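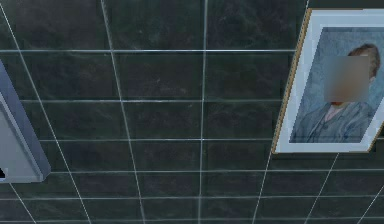

Plultura Leisure - Facilities Supervisor (pools and plant), Stendilby Swim and Fitness Center

Full time, permanent. On site, no remote option. Start in October or sooner if you can.

Quick version, because the phones are ringing. We need a supervisor for the building side of Stendilby. Pools, boilers, air handling, showers, lockers, the lot. Last supervisor moved up to run another site for us and the shift leads have been covering between them ever since. They are good but they are tired. Please apply.

About the center

Stendilby is a public swim and fitness center run by Plultura on behalf of the town. Three pools: lap, teaching, and a small warm pool used mostly for arthritis classes and parents with babies. Gym upstairs. Sports hall at the back, known to all as the Sumampouw Hall. Cafe in the lobby, run by somebody else, but you will still get the call when their drain backs up.

We have 871 members plus day swimmers, school groups and two swim clubs who do not always agree about lane space. Busiest from 5 p.m. to close. Quietest right after lunch, so that is when most of the maintenance gets done.

The job

You report to Elie Masri, center manager. You look after the plant room team, the cleaning team and whichever contractors are in that week.

Day to day:

Water testing, all pools, logged on time every time. Paper log first, then the computer.

Chemical deliveries. Checking them in, storing them right, sending back anything with a damaged lid.

Backwashing and looking after the filters. We run Farnik units on all the pools. If you haven't worked with Farnik before that's OK, we will send you on the course.

Air handling in the pool hall. It is old. It needs listening to.

Boilers and hot water. Shower temperatures checked before opening.

Opening and closing checks when you are on shift. Doors, alarms, exits, roof hatch.

Rotas for your two teams. Published two weeks ahead, please, people have kids.

Walking the builidng. Not a joke, it is in the job description. Wet side, dry side, parking lot, back again.

Talking to customers. If the warm pool is cold you will hear about it and you need to be nice about it.

Small repairs. Locker hinges, soap dispensers, benches, loose tile. Anything bigger gets a work order.

Keeping the budget sheet up to date. Elie will show you how. It takes an hour a week if you keep on top of it and a whole day if you don't.

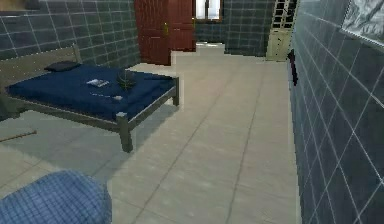 Bed with navy cover and pillow, wooden frame, tile floor.

What we need from you

Must have:

A pool operator certificate, current, or one that has lapsed and you are willing to redo. We pay for the redo.

Three years in a pool, gym, hotel, hospital, school or something close to it. Plant room time counts most.

Some experience being in charge of people. Shift lead is fine. Does not need to have been your job title.

Comfortable on a ladder, in a crawl space, and around pool chemicals with the right gear on.

Able to lift and carry. Salt bags are heavy.

Driver's license. We share a parts van with the other Plultura sites and sooner or later it is your turn.

Clear background check. We have children in the building all day.

Nice to have:

Lifeguard ticket, even an old one.

Basic electrical or plumbing know-how.

A second language. Any. Our teaching pool parents speak plenty of them.

Some idea how a spreadsheet works.

If you have most of the must haves and not all, apply anyway and tell us in the letter what's missing. We can train a lot of this. Can't train turning up.

Hours

Rotating shifts. Early starts at 5:30 a.m., lates finish at 10:30 p.m. You will work every other weekend. You get the rota ahead of time and swaps are fine as long as they are written down. On call is shared with the shift leads, one week in four, paid extra whether the phone rings or not.

We close for the yearly shutdown, which is all hands. Pools drained, tile scrubbed, lights changed, grates lifted. No vacation that week, sorry. Food is provided and it's decent.

Pay and the rest

Hourly rate is on the application form and depends on certificates. Overtime past the normal week.

$1,000 signing bonus, paid after you finish your probation.

Health and dental from the first of the month after you start.

Paid vacation and sick leave.

Free membership for you and one other person. Kids swim lessons at half price.

Work boots, uniform, and jacket supplied. Boots replaced when they are worn out, just ask.

Paid training including the Farnik course, the certificate renewal and first aid.

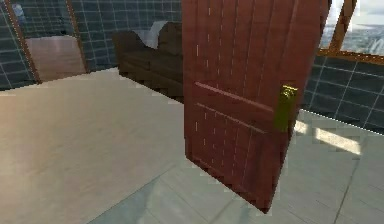
How to apply

Pick up a form at the front desk or download it from the jobs page on our website. Fill in all of it. People keep leaving the refrences section blank and then we have to chase.

Send or drop off:

The form.

A short letter. One page is plenty. Tell us about a plant problem you had to deal with and what you did about it, including if it went badly.

Copies of certificates. Phone photos are OK if we can read them.

Mark it "Facilities Supervisor, attention Elie Masri." Do not hand it in at the cafe, it will get lost.

We are reading applications as they come in and will stop when we have the right person, so sooner is better. If you applied last time this job was open you are welcome to try again, just use the new form.

What happens next

Phone call first, fifteen minutes or so. Then a visit. You will come in, meet the shift leads, walk the plant room and do a water test with one of us watching. Wear closed shoes. After that a sit-down talk with Elie and somebody from the Plultura regional office. We try to give an answer within the week.

If you need anything changed for the interview (step-free route, different time, someone with you) say so on the form or call the desk. The plant room is down a flight of stairs, but the rest of the building has an elevator.

Questions

Call the front desk and ask for Elie. Best between 1 p.m. and 3 p.m. If it goes to voicemail leave a number, slowly. No agencies please.

Also hiring at Stendilby: part-time lifeguards, one evening cleaner, swim teachers for the after-school block. Separate forms for each, same desk.

Plultura is an equal opportunity employer. All offers depend on references and the background check.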